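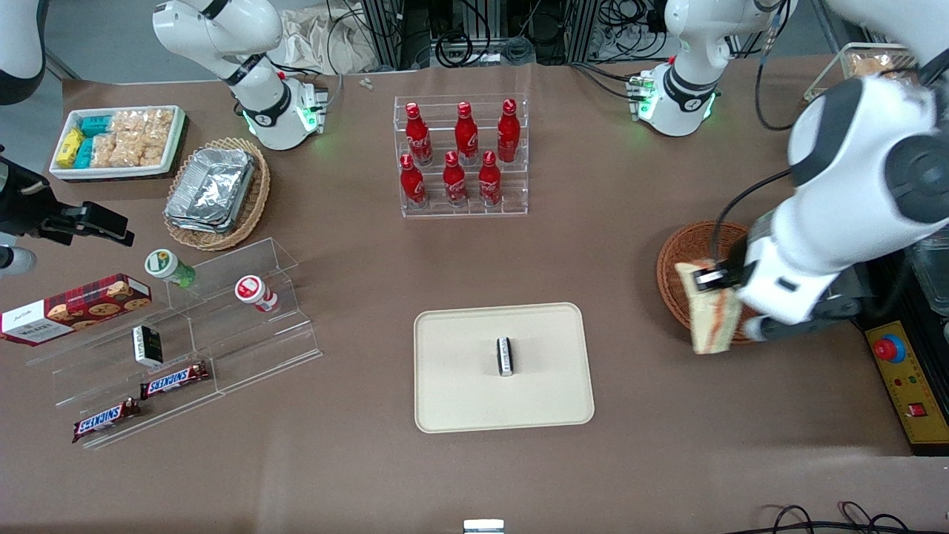
Can a robot make your lunch? Packing it is closer to the truth, and after an afternoon at the Skoton open day I'd say it packs one about the way I would if I had to wear oven mitts and was being graded.

Posted by Valquíria Tavares on Sunday, July 5, 2020

I should explain why I gave up a perfectly good afternoon to watch a machine handle groceries. Skoton is the automation outfit on the far side of the rail yard, in the long building that used to be Mirketti Flooring, and for years all I knew about it was that its parking lot had better trees than ours. Then a flyer turned up in the mailbox. "Come and meet the future of the snack counter," it said. I had nothing on. I went.

Visits were by time slot, six people at once, masks on, stand on the tape. My slot had a retired bus driver, two teenagers with their mother, and a couple who I think had come for the air conditioning. Our guide was a young engineer named Son, who had given this talk so many times that he'd begun answering questions before we asked them.

The demonstration is called Nallavura. I asked what it means and Son said it means the domain name was available.

It has two white arms and a brown table laid out like the counter of a corner store: Coke bottles on a clear rack, Snickers bars on a stepped stand, rice crackers, a box of cookies, a wicker basket with foil takeaway trays stacked in it. An order comes in on a tablet and the arms go and get things. Put that way it sounds like very little, and the teenagers clearly felt it was. The bus driver and I were glued to it.

What got me was the sandwich. A bottle of Coke is a friendly object for a robot, Son told us - it's hard, it's the same shape every time, and it doesn't mind being squeezed. A sandwich minds. It's a soft triangle whose whole idea of staying together is that you'll be nice to it. The gripper has to close hard enough to hold on and gently enough that the filling stays where the filling belongs. When the left arm swung one over the basket, all six of us leaned in as if it were a penalty kick. It stopped there for a second, thinking or whatever it does, and I noticed I was holding my breath over a sandwich I wasn't even going to eat.

I asked how often it drops one. Son had the number ready. In January they ran 441 sandwich pickups and 363 of them counted as good, meaning the thing arrived where it was supposed to and still looked like food. I did the math on my phone on the way home and it comes to a little over 82 percent, which would get me fired from a deli but would have been a personal best at my first job.

Then the mother asked if it was going to take anybody's job, and Son gave what I thought was a decent answer. He said the arms can't restock the table, wipe it down, or tell when a customer is being sarcastic, and that a person had spent most of that morning putting everything back in its place between runs. He was the person. He didn't look thrilled about it.

There's a yellow box with a big red stop button next to the table. One of the teenagers asked if he could press it and was told no in a voice that suggested somebody already had that day.

Other things I wrote down:

The arms are quieter than my fridge.

Jars lying on their sides are harder than jars standing up. This is also true for me.

The robot's left arm is on your right if you're facing it from the front of the table. Son said "left" and pointed right all afternoon and I never got used to it.

No, they don't give you the snacks. There was a vending machine in the lobby, the ordinary kind with the metal spiral, and it kept my dollar.

They're hoping to hold another one once they've worked on wrapped rolls, which apparently slide. I've put my name on the list. The bus driver put his down twice.

306 shares | 100 comments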